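Zivitz Cell Planner 4: review after seven weeks of use
Reviewed by Takeshi Tanabe
July 4, 2025

Version tested: 4.2, single-seat license, on a desktop workstation. Purchased at list price.

Cell Planner is a simulation package for setting up small one-arm cells before any hardware is moved. I used it to lay out one bench cell: a six-axis arm on a pedestal, a two-finger gripper, and a tray of small parts. The previous layout had been done with a tape measure and took three attempts to get the base position right.

Setup

Installation is routine. The arm model loads with joint limits and link masses filled in. The gripper does not, and the tool center point has to be typed by hand. The default sits at the flange, so every approach move is wrong until this is changed. The manual covers it on page 40, well after the chapter that has you running approach moves.

Base placement is the best part of the program. Drag the pedestal across the tabletop and the reach map updates as you go. I saved 13 base positions and compared them on joint travel for the same pick. The one I had assumed was best came in fourth, with the wrist too near its limit on the far side of the tray. Moving the pedestal toward the back of the table fixed that.

Collision checking

Collision shapes come in three grades. Coarse wraps each link in a capsule and reports false contacts between the forearm and the pedestal. Medium is adequate for most work. Fine uses the full mesh and slows the check to roughly a fifth of the speed. Set the tray to fine and leave everything else at medium. With a coarse tray, the fingers are stopped well above the rim and the planner gives up with error 1823, which the help file lists only as "goal rejected."

I check the hover pose first, with the fingers open over the tray, then step the descent down in small increments and watch the clearance readout. 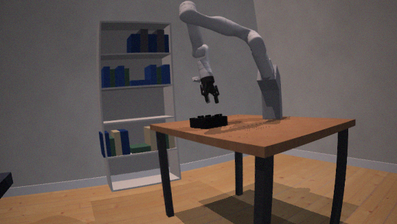

The readout gives the minimum distance for each pair of bodies, and it can be sorted. It cannot be exported. Fumiko Miyazaki, who maintains the real cell, wanted the values in the service log, and I ended up copying them by hand.

Room objects such as shelving and walls can be included in the check or left as background. They are background by default. Turn them on before trusting any move with a large elbow swing.

Transfer to the controller

Export to the Ichikawa controller worked after one correction: the program writes joint six with the opposite sign. Support confirmed the fault and expects a fix in August. Base offset on the real table needed a further 7 mm in X, an error I put down to my own measurement of the mounting plate.

Summary

Good: base placement, reach map, sortable clearances.
Poor: tool setup, error messages, no export of clearance data.

Recommended for anyone who re-bases an arm more than once a year. For a cell that stays put, the free viewer is enough.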